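So we've been pricing up a single arm for the packing bench in Jeltlow since March, and I still can't get a straight number out of anyone.

Widmer quoted for the arm. Just the arm. Gripper is a separate line, mounting block is a separate line, and training is 3 days that we pay for whether we need them or not.

Stesness did a bundle, which looked lovely until page 19, where the software licence turns out to be yearly. Times 2, for some reason I've now asked about twice.

Both sales teams love a simulation. Everything goes well in a simulation.

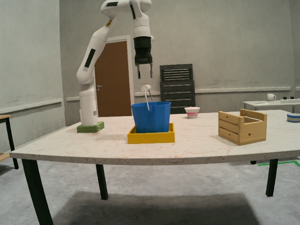
Rendered run, gripper over the blue bucket. Handle already standing up, which is kind of it.

I've asked for the same job with the handle flopped to one side. I've also asked what a dropped bucket costs us in stopped time. No reply to either yet.

Busolby will rent us one for nearly 15 weeks before we commit. Dearer per week - but I can send it back, and that's worth a fair bit to me.

Budget has to be in soon. Right now my line says "arm, maybe" and a figure I don't believe.

If you've bought one of these for a small site, what did you end up paying after the quote? Whole lot please, cables and fencing too.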